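From: Estrella Escobedo
To: Building Users list
Date: Feb 6, 2024
Subject: Re: Return and relabeling of keys, Utstead building

Dear colleagues,

Thank you to those who responded to the first notice. Several replies raised the same question, and I am answering it to the full list so that all units work from the same instructions.

The Dovska office wrote:

> We have read the notice on key returns and have one point to clarify.
> Many of our staff keep the office key on the same ring as a locker key,
> a tag or other personal items. Are we expected to hand in the whole
> ring, or only the key to the door? Also, a number of our keys carry
> stickers that people have put on themselves to tell them apart. Should
> these be removed before the keys are returned?
>
> Regards,
> Dovska office, second floor

Please return only the keys issued by this office. Personal keys, tags and fobs should be taken off the ring before the keys are handed in. The desk does not have the space to store personal items, and we cannot accept responsibility for them. If a split ring is too stiff to open by hand, bring the full set to room 113 and a member of staff will separate the keys while you wait.

Stickers may stay in place. Each key will be checked against the register by the number stamped on it, and any sticker will be left as it is unless it covers that number. Staff who use a colored sticker to find the right key are welcome to continue doing so after the keys are reissued.

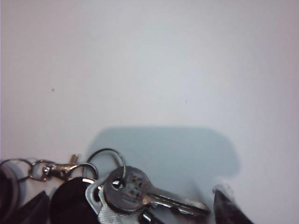
Keys that open the Tangen storage rooms are to be returned separately, in the small envelopes already sent to each unit. Write the room number and the name of the holder on the front of the envelope. Do not write the name of the building. An envelope that is lost on the way should not tell the finder which door the key belongs to.

Units with more than 15 keys on the register are asked to arrange a time with the desk in advance -- the check takes longer than it may appear, and we would like to avoid a line in the corridor. Smaller units may come at any time during opening hours.

A missing key must be reported on the loss form before the rest of the set is returned. The replacement cylinders have been ordered from Zustach and are expected in May. Until they are fitted, all current keys remain valid, and holders who need daily access will receive theirs back on the same visit.

Questions may be sent to this list or directed to the desk at extension 1123.

Sincerely,

Estrella Escobedo
Building Services, Utstead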